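Cornitgate Neighborhood Watch
Minutes of the December meeting, 2020-12-11

Minutes taken by Gobnait Dunne

Opening

We got started a little late, as we do, while people sorted out their microphones and the family from the corner of Hegarty Street moved the dog to another room. It was lovely to see so many faces, including a few who had not been able to join us since the summer. The chair welcomed everybody and asked that we stay muted when not speaking. The minutes of the last meeting were read and accepted with one correction: the bicycle returned to the Proltuta building was green, and I had written gray. My apologies to its owner, who was very nice about it.

Car break-ins on Hegarty Street

This took up most of the evening, and I have done my best to get it all down. We had 12 cars gone through since the last meeting, all of them overnight and nearly all of them unlocked. What was taken was mostly small stuff, such as loose change, sunglasses, a phone charger, and in one sad case a bag of wrapped presents that had been hidden in the trunk so the children would not find them. (The neighbors on either side have already stepped in on that one, and I am told the children will be none the wiser.)

One car had its window broken. The owner told us the repair came to $426, and that her insurance would not help because of the deductible. There was a good deal of sympathy and a long conversation about deductibles, which I have left out.

Our liaison officer joined us by phone for the first half hour and was generous with her time. She said the pattern looks like one or two people walking along and trying door handles, moving on when a car is locked. She asked us please not to go outside and confront anyone, and to call the non-emergency line if something looks off, or 911 if somebody is in the middle of it. She would also like every incident reported, even when nothing is missing. Several people admitted they had not bothered, myself included, and we all promised to do better.

A neighbor asked whether the police could park an empty patrol car on the street over the holidays. The officer said she would ask but did not want to get our hopes up.

Agreed: a reminder will go out on the message list each evening through the end of December, asking everyone to lock up and bring in anything left on the seats. Those who have porch lights will leave them on.

The man with the inflatable snowman

I include this for the record as it has been talked about so much. The gentleman who was seen carrying a large inflatable snowman down Hegarty Street at four in the morning has been identified, and it was his own snowman. He had been at his sister's and did not want to leave it there. Three separate people called it in, and the officer thanked them all warmly. He has taken it in very good spirits and was at the meeting. The chair asked that the pictures be taken down from the message list, and they have been.

Packages

Things are a bit better here than they were in the fall. The manager of the Indier store on the square has offered to accept deliveries for any household in the neighborhood until New Year's, at no charge, and will hold them behind the counter during store hours. Please bring something with your name and address on it when you pick up. There was a suggestion that we thank the staff with a cake, which met with general approval, and then a rather lively exchange over who makes the best one. We settled on 2 cakes.

The question of doorbell cameras came up again. Some of us find them a comfort and some of us would like to walk past a house without being filmed, and both sides were heard out kindly. We did not vote. The chair will write up some simple manners for those who have one, chiefly to point it at your own steps and to ask before posting footage of anyone, especially children.

Funds

The balance stands at $1,504, after paying for the new street signs. It was proposed and seconded that we put part of this toward motion lights for the alley behind the Proltuta building, which is very dark past the dumpsters. Before we spend anything, somebody needs to find out whether the building's owner would pay for them, and the tenant from the first floor said she would call him on Monday. Carried, with no one against.

Coat and clothing drive

The drive has gone better than any of us hoped, and a big thank you to everyone who left bags on my porch. Coats and warm sweaters in children's sizes are the greatest need. Please wash things first and check the pockets, and if you can button shirts and zip up jackets before you fold them it makes the sorting go much faster. Anything with a broken zipper can be put in a separate bag, as two of our members are handy with a needle and would be glad of something to do in the evenings. Bags will be accepted until the Saturday before Christmas.
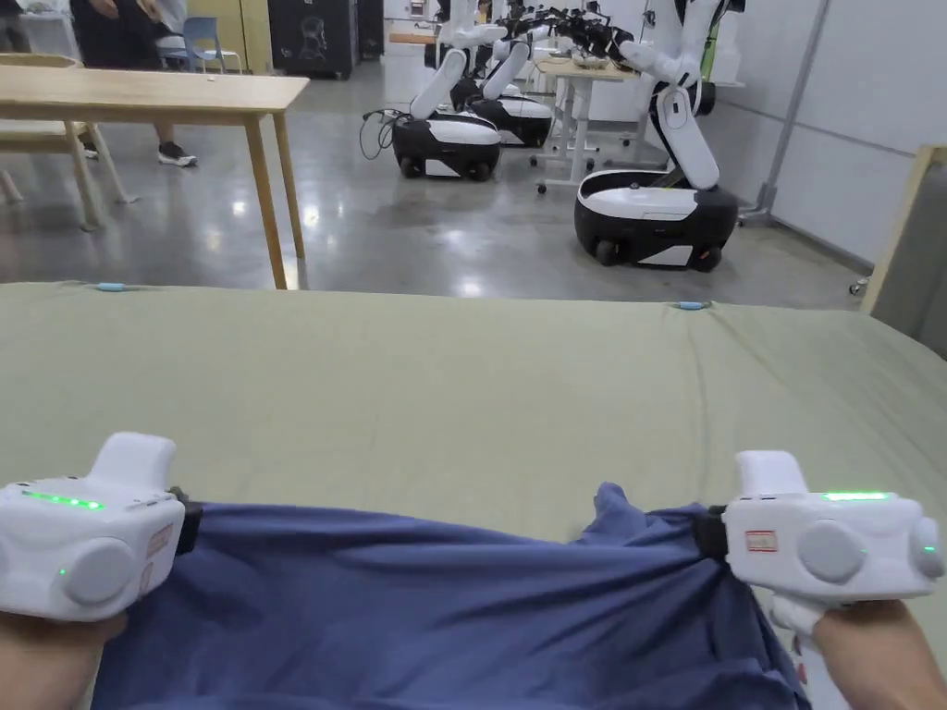
Any other business

The streetlight by the bus stop is out again. It has been reported to the city again.

A mother on the east side asked whether other families would like to take turns walking the younger children home from the bus now that it gets dark so early. Quite a few hands went up, and she will send around a sign-up sheet.

Someone's gray cat has been coming in through someone else's cat door and eating there. The two households were put in touch.

Next meeting

In January, online again, with the day to be sent out on the message list. The chair wished us all a safe and happy holiday, and a number of us stayed on afterward to chat.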